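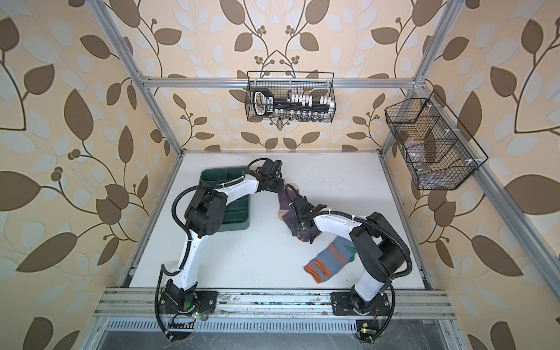
The Sweater Census

Friday, August 26, 2022

It is still too warm in Silomari to think about wool, and so this is the week to think about wool. The moths have been thinking about it since March.

Last month we asked members to open whatever box, bag or drawer their winter things went into last spring and write back with the damage. We expected a handful of replies. We got 173, several of them with diagrams. It seems a lot of you have been carrying this around by yourselves.

The short version is that almost 70 of the households who wrote in found at least one hole. The longer version is that most of the rest admitted they hadn't looked very hard. Jolene Tautahi looked at the top sweater, found it fine, and closed the lid, on the principle that a sweater you haven't inspected is still a good sweater.

A few things we learned, in no order.

The moth you see flapping around the lamp is past caring about your cardigan. Adult clothes moths don't eat. Their children do, and the children are small, cream colored and very quiet. By the time you are chasing the parent with a rolled-up newspaper (or, for our younger members, with a phone), the eggs may already be down in a cuff.

They like wool best with some of you still on it. Sweat, skin, a dab of soup from a dinner you have otherwise forgotten. Anything put away "only worn once" is lunch. Wash it or have it cleaned first, even if you think it doesn't need it, and let it dry all the way through before it goes in a box.

Cedar divides people. We had 15 letters in favor and 13 against, and one that was mostly about a neighbor's fence. Fresh cedar seems to put moths off a little. Cedar blocks that came with the house when you bought it are small pieces of wood. You can sand them to bring the smell back, which gives you something to do on a Sunday, but please don't count on them to kill anything.

Mothballs do kill things, used as the label says in a tightly closed container. They also make you smell like a great-uncle well into January. We'll leave that one to your conscience and whoever sits next to you at the winter concert.

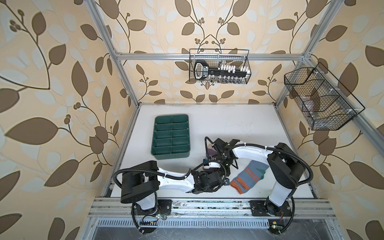 Idalina Frade thinks we are all making far too much of this. She writes that she has kept the same wool coats for longer than some of us have been members, that she shakes every one of them out the back door once a month, and that the trouble with people now is that they put a thing in a plastic tub and expect the tub to do the work. She also asks that we stop printing the newsletter on gray paper. We have noted both points.

She's right about the shaking, as it happens. Moths want dark and they want to be left alone, so a garment that gets moved, brushed and sworn at is a poor place to raise a family. The back of the closet behind the ironing board is an excellent one.

If you do find holes, don't throw the thing out and don't put it back with its friends. Seal it in a bag, press the air out, and put it in the freezer for a week, provided your freezer is properly cold. Label the bag. Evie Marsden didn't, and very nearly had a mitten thawed for a Tuesday supper.
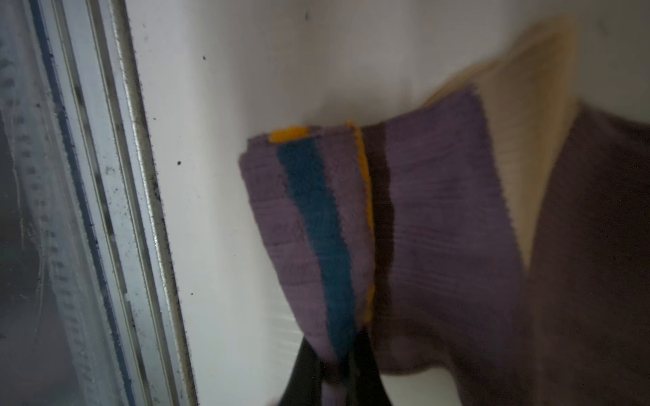 Checking properly takes longer than you'd like, and it goes badly under a ceiling bulb at ten at night. Do it in the morning. Turn the piece inside out, go along the seams and under the collar, and hold single layers up to the light. A knit folded over on itself, next to a window and against plain white like the one in the photo, has the right light and the right background, but the fold is just where you need to look, so open it up. Look for grit as well as holes. If the grit is the same color as the sweater, it isn't grit.

For the holes themselves, Nahom Shiferaw has offered to run a darning table in the upstairs room again this fall. Bring your own yarn, and a mushroom if you have one. A light bulb will do in a pinch, and so will a firm potato. Last year's table ran over by an hour and there was some feeling about the good scissors, so bring scissors too.

Late census replies can still go in the box by the front door. Please send the description only. We do not need the moth.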